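4 Placing and Loading the Power Strip
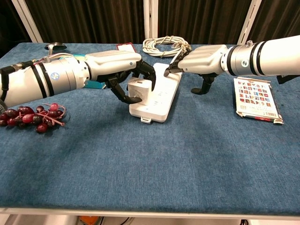

Read section 3 (Choosing the Outlet) before starting this one. The steps below apply to the standard Dresent table strip and to the long version. Differences between the two are noted where they matter.

4.1 Before you begin

You will need:
- the power strip
- the adapters and plugs that will be used at the table
- a dry cloth
- the sheet of cord labels from the accessory bag
- two cord clips (long version: four)

Allow 10 minutes for a table with up to 30 feet of cord in total, counting the strip cord and all device cords. Tables with more cord than this should be split between two wall outlets.

CAUTION: Do not plug the strip into the wall until step 11. Do not plug the strip into another strip, an extension cord or a timer.

4.2 Preparing the table

1. Clear the part of the table where the strip will lie. Small decorative items such as artificial fruit, dried flowers and candle rings may stay on the table but must be kept at least 10 inches from the sockets. Wire stems and metal leaf clips are the main concern. A thin stem can enter a socket opening if the item is pushed along the table.

2. If the table has a cloth, pull it flat in both directions. A textured or carpet-type cloth holds the strip better than bare wood or glass, and the rubber feet are not required on it. On a smooth tabletop, fit the feet as described in section 2.4.

3. Check the cloth for damp by pressing a dry cloth onto it for a few seconds. If any moisture transfers, remove the cloth and let it dry fully.

Note: Thick pile can hide pins, staples and paper clips. Run a flat hand over the area once before the strip goes down.

4.3 Positioning the strip

4. Lay the strip lengthwise with the sockets facing up. It does not need to be parallel to the table edge. A slight angle toward the back is often better, as it leaves room for large adapters at one end and for hands at the other.

5. Turn the strip so that its cord leaves on the side nearest the wall outlet. The cord must reach the outlet with slack to spare and must not cross a walkway.

6. Keep the near end of the strip clear of the table edge. Bags and sleeves catch on anything closer than a hand's width.

CAUTION: Do not tape the strip to the table or cover it with the cloth. The strip needs open air on the top and on both long sides.

4.4 Fitting adapters

Large cube adapters are the usual cause of wasted sockets. Plan their positions before pushing any of them in.

7. Sort the adapters by size. Place the largest one at an end of the strip if it will fit there without covering a second socket. If it overhangs a neighboring opening, leave that opening unused.

8. Line up the blades with the slots and press straight down with even pressure. Hold the strip steady with the other hand. The adapter is seated when its face rests flat on the strip with no blade metal showing.

9. Test the fit. Put one finger on the top of the adapter and one against its lower side, then press gently from side to side. A slight movement is normal. If the adapter tips far enough to show the blades, take it out and try a different socket.

Note: A heavy adapter may seat correctly and still lean when its cord is pulled. Route the cord so that it leaves the adapter downward or along the strip.

Do not:
- bend blades to tighten a loose fit
- use a three-prong plug with the ground pin removed
- stack adapters or use cube taps on the strip
- push any object other than a plug into a socket opening

If a socket stays loose with several different plugs, stop using the whole strip. The sockets share one set of internal contacts and cannot be repaired separately.

4.5 Labeling and routing cords

10. Attach one label to each device cord, a short distance from the plug. Write the name of the device, and not the socket number - sockets get swapped, and a number will soon be wrong. Gather cords going in the same direction and fasten them with a clip at the table edge. Leave each clip loose enough for a single cord to be drawn out by hand.

Do not coil extra cord tightly. Fold it in long, open loops and lay it on the table or in the cord tray (Etel tray or similar, sold separately). Cords must not pass under the strip.

4.6 Switching on

11. Check that all connected devices are off. Plug the strip into the wall outlet.

12. Turn on the devices one at a time. Wait a few seconds between them.

13. After 60 minutes of normal use, touch the top of each adapter with the back of a finger. Warm is acceptable. If an adapter is too hot to keep the finger on, unplug the strip at the wall, let everything cool, and move that adapter to a socket with free space on both sides. Repeat the check. An adapter that is still too hot should be taken out of service.

Heaters, kettles, irons and laminators must be plugged directly into the wall. This applies even if no other device is connected to the strip.

4.7 Removing an adapter

Turn off the device first. Hold the strip down with one hand close to the adapter, grip the adapter body by two opposite sides, and pull straight up. Rocking the adapter widens the contacts. Never pull on the cord.

If the adapter will not come out, unplug the strip from the wall before trying again.

4.8 Moving the table

Unplug the strip from the wall and remove all adapters before the table is moved, even by a short distance. The weight of a full strip is enough to slide it off a tilted cloth. Start again at step 1 once the table is in its new place.

4.9 Routine checks

Weekly: wipe the strip with a dry cloth, with the wall plug out. Look for brown marks at the socket openings.

Monthly: press each adapter as in step 9. Replace labels that can no longer be read.

Each July: remove everything, inspect the full length of the strip cord, and brush dust out of the cord tray. Strips with cracked housings, missing end pieces or stiff cords are to be discarded.

Replacement clips and label sheets can be ordered under part number 3221. The long version uses the same part number - order two packs.

Section revised 28 April 2025. Text: Catríona Dunne. Technical check: Heiðrún Hviid.

Continue with section 5, Under-Table Cord Trays.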